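Open day at Eserex, Bendeck, Oct 23, 2025

Quick write-up before I lose my notes. Got there late, parking was hopeless, missed the welcome and the sausage rolls. Signed in with Nkechi Iyamu at the desk and went straight through to the upholstery cleaning area, which was what I'd come for.

Grey seats, two together, stitched backs. Chalky marks on them, the sort you only notice once your down at that level. Nice stitching though. Pointy, a bit like a crown.

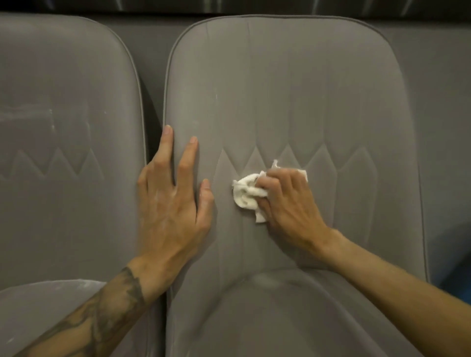

Seat backs at the upholstery stop, white residue on the fabric.

Uchenna Adebisi did the talking. Her rule is backs before cushions, and don't rush the join between seats, that's where the crumbs and grit end up. Light on the spray. She uses Cakell, $10 a bottle at the front counter, and I bought 2. Somebody asked about steam and got a very long answer, didn't catch most of it.
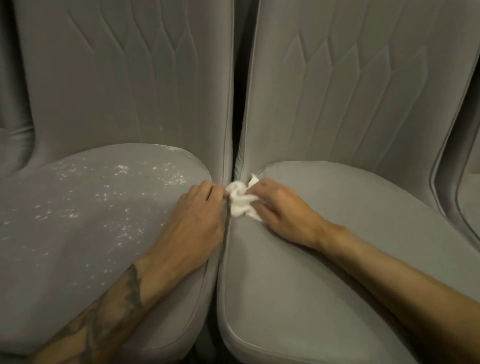 Can you use the same cloth for the whole seat?
Better to swap it once it looks grubby, otherwise you're just moving the dirt along. Keep a seperate one for the gaps.

Next bit was all about those gaps. Cloth bunched up, pushed down between the seats, other hand holding the side padding back. Slow going. I've been doing mine with a butter knife and a tea towel, will stop. 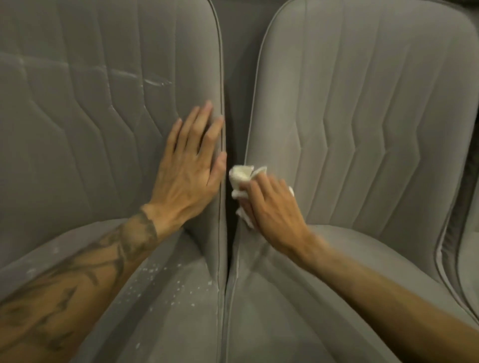
Then the storeroom, unit 622, mostly fabric rolls. Colour cards are free, take some. Didn't get to the Wike stand. They're running it again in June, I'll bring lunch.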